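Grernix Opens Practice Grocery Floor in Ondlow With Wooden Produce Stand

ONDLOW, Saturday, February 3, 2018. Store fittings supplier Grernix has opened a practice grocery floor at its Ondlow building. The floor covers 1,656 square feet and is laid out as a small produce section, with a wooden display stand, artificial vegetables, carry baskets and bags. Shops that buy fittings from the company can use it to test layouts before placing an order.

The stand is a light tan model from the Castillo line. Bins are separated by thin wooden dividers, and a black trim rail runs along the front lower edge. Grernix said the dividers lift out without tools and can be reset at different widths. The slotted front panels below the bins are fixed.

Work on the floor began in January and took 59 days of planning and fitting in all, including planning done the previous year. The carpet is gray and was kept from the earlier showroom. Lewis Matheson, who manages the site, said hard flooring was priced and turned down on grounds of noise.

Trials on the floor follow a set order. Items are picked from the bins, placed in a basket, carried to a side table and returned. Bagged and soft goods are handled in the same round as the vegetables, as they take up basket space in a less regular way and tend to shift when other items are set on top.
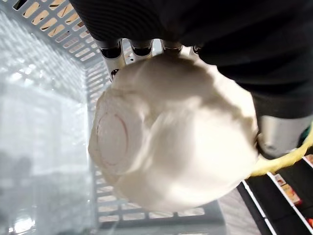

How should soft goods be packed in a basket with produce?
Firm, heavy items go in first and soft goods go on top or along one side. Tomatoes and other items that bruise should not sit under anything heavy.

Grernix uses artificial vegetables for all layout work. The current stock is 2,558 pieces, made by Hidetti and stored by type in lidded bins. Real produce was used for a short period at the old showroom, but weights changed from day to day and the results of one trial could not be compared with the next. The artificial pieces are lighter than real ones. Where weight matters, the company adds a fixed load to the basket.

Bin size is the main subject of the first round of trials. The largest bin on the stand is assigned to tomatoes, with sweet potatoes at the back of the same bin. Green beans have a narrower bin next to it. Cucumbers, orange bell peppers and small yellow potatoes fill the others. Matheson said long items such as cucumbers are laid on a diagonal, which lets a bin hold more of them before they ride over the divider.

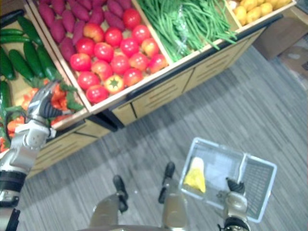
Beans remain the hardest item to keep in place. They slide over the divider when the bin is filled past the rail, and strays then have to be sorted back by hand at the end of a round. A taller divider was tried in January and removed after it made the neighboring bin hard to reach from the side. A version with a rolled upper edge is on order.

"The bin has to be refilled quickly and it has to look full when it is half empty," Matheson said. "Those two things pull against each other, mostly on depth."

The first round will run for 5 weeks. Measurements to be taken include reach distance from the front rail, time to refill each bin, and the number of pieces that end up in the wrong bin. Results will be sent to shops that have booked time on the floor.

Bookings are handled by the Ondlow office. Visitors may bring their own baskets, provided they fit the side table. Bags are supplied on site.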